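Skukuseck: simulation cell technician wanted, part time
Posted 26/01/2025

Need someone to look after our kitchen cell. One simulated arm, one kitchen, 322 task files. You reset the layout, fix joint limits, chase bad grips. Spoon on the floor, drawer left open, arm reaching down for it: typical morning.

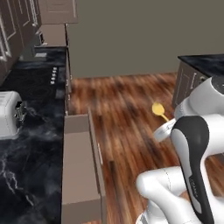 Giseo asked if past hardware work counts. Yes, if you can also read a log.

Second half of the job is the cabinet setups. Door hinges, handle friction, shelf heights, wrist clearance near the open door. Over 102 of these still need thier limits checked, start with the upper ones.
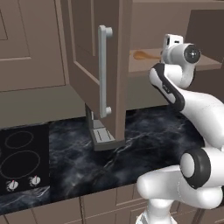

Is the hinge stiffness set per door or globaly, Friesen wants to know. Per door, in the Fevach config. You'd own that file.

5 shifts a week, remote ok. Send resume plus one fault you tracked down, half a page. Starts soon as we find you.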